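Unit 4 Handout: Building on a Grid
Design Basics, spring section

Read this before the May workshop and bring it with you. You will need it again for the written part.

1. What the unit covers

Most of you have used plastic building bricks at some point. In this unit we use them as a simple modular system: a small set of parts that share one spacing and one way of joining. The same ideas come back later when we look at shelving, floor tile and wall panels, so it is worth getting the terms straight now.

Module. The basic unit of size. For our purposes it is the distance from the center of one stud to the center of the next.

Footprint. The area a part covers, given in studs. A 2x4 brick covers two studs by four. A 2x2 covers half of that.

Brick and plate. A brick is the standard height. A plate has the same kind of footprint but is much thinner – three stacked plates equal one brick.

Baseplate. The large studded sheet that everything else is built on. It sets the grid for the whole model.

2. Laying out the table

Put the baseplate down flat on a hard, smooth surface. Cloth and carpet let it flex, and bricks near the middle will not seat well. Leave clear space on all sides. The plate does not need to be square to the table edge, and many people find it easier to work with a corner facing them.

Keep loose parts off the studs. Set them in a single row on the table along one edge of the plate, with a gap between each one and the next. The row should follow the line of the plate. You can then see every footprint and every color without moving anything.

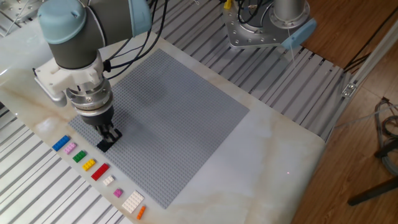
Do not sort the row by size at first. Mixed sizes and mixed colors make you look at each part before you place it, and in the first exercise that is most of the work. Two colors that are close to each other, such as light pink and magenta, should be named separately in your notes. Write "light pink," not "pink."

3. Placing a part

Decide on the position first, then pick up the part. Line up one corner with its stud, lower the rest and press straight down. If a brick rocks, it is sitting between two rows. Lift it off and start again. Forcing it can leave marks on the studs.

Positions are written as column, then row, counted from the corner nearest to you. Turn the part if you need to, but do not turn the plate. Once the plate moves, everyone's coordinates are wrong.

4. Exercise A

Work in pairs. One person holds the Sầm card, which shows a layout of 18 parts. The other builds it from spoken directions only. You have 20 minutes. Swap roles and use the Grekau card for the second round. It has fewer parts but more plates, and plates are easy to miscount by ear.
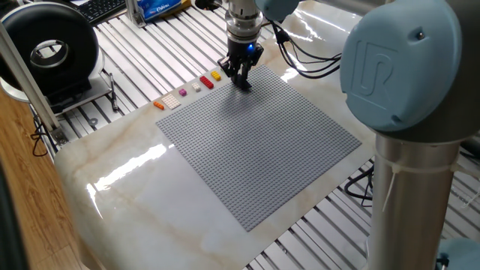 Notes for Exercise B

Exercise B is done alone. Choose six parts, at least one of them a plate, and line them up beside the baseplate before you begin. Record the row from left to right: color, type, footprint. Then design a layout in which every part touches at least one other part along a full side. Draw it on the Peltent grid sheet and build it from your drawing.

Hand in the drawing, the list of parts and a short paragraph on any change you made between drawing and building. Colored pencil is fine. Leave the model on its plate until it has been checked.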